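Filed under: Ride Log, Road, Maintenance

08/02/2021

Out at first light on the Pralo loop, clockwise. Wind from the northwest for the first half, dropping after the reservoir. Front tire 2 psi under where I normally run it. No difference on smooth pavement, slightly better over the patched section past the Iltden turnoff.

Climbing: held 300 watts to the second switchback, then let it fall. Heart rate drifted up on the upper part, so the pacing was still too hard at the bottom. Next attempt starts lower and stays there until the trees.
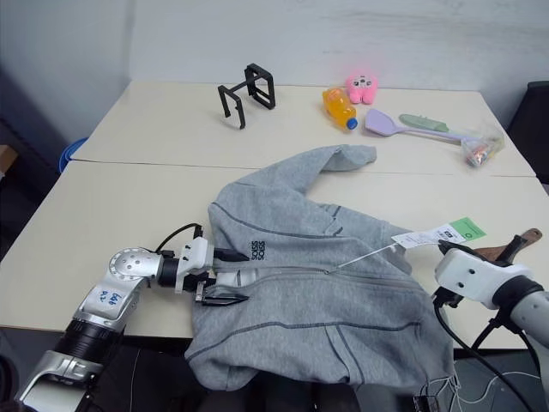

Rear derailleur hesitated going into the 11 on the descent. Clean in every other gear. Checked the hanger with the gauge at home and it was straight. Replaced the inner cable and the last length of housing, which had a kink at the ferrule. Shifts correctly on the stand. Not yet tested under load.

Chain is at almost 1000 miles. The wear tool does not drop in yet. Rewaxed it anyway and put the spare in the next batch.
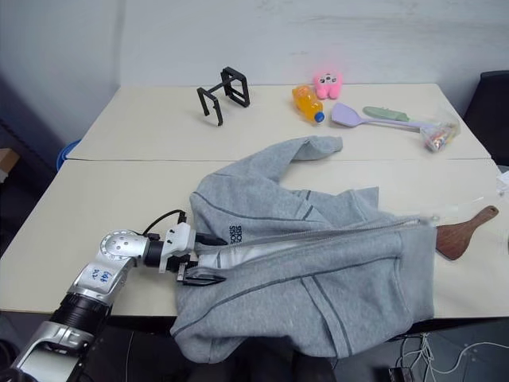
Photo: Margaux Masson

Babak Amini wrote about the September ride. He wants the long route with the gravel connector. Léonie Hoarau prefers the paved option through Millet and I agree with her, given the tires most of the group will bring. Sent both files around with the elevation profiles. Waiting on Doina Hodžić for the start time.
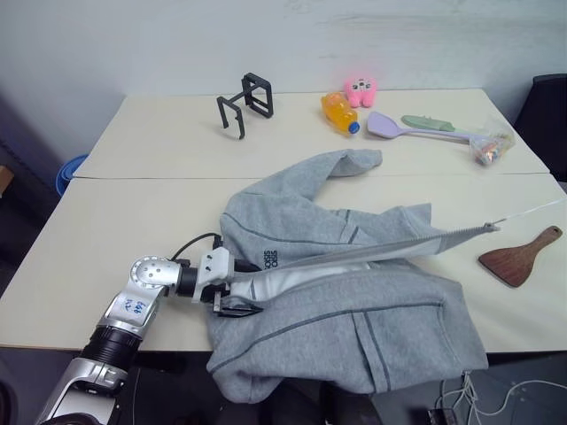

Saddle height: raised it a few millimeters last month and the left knee has been quiet. Leaving it. Cleats are worn at the toe on the right side and need replacing before the long ride. Same float as the current pair.

Tomorrow: easy spin, flat, small ring. Bring the multitool in case the cable stretches.

4 comments | 2 shares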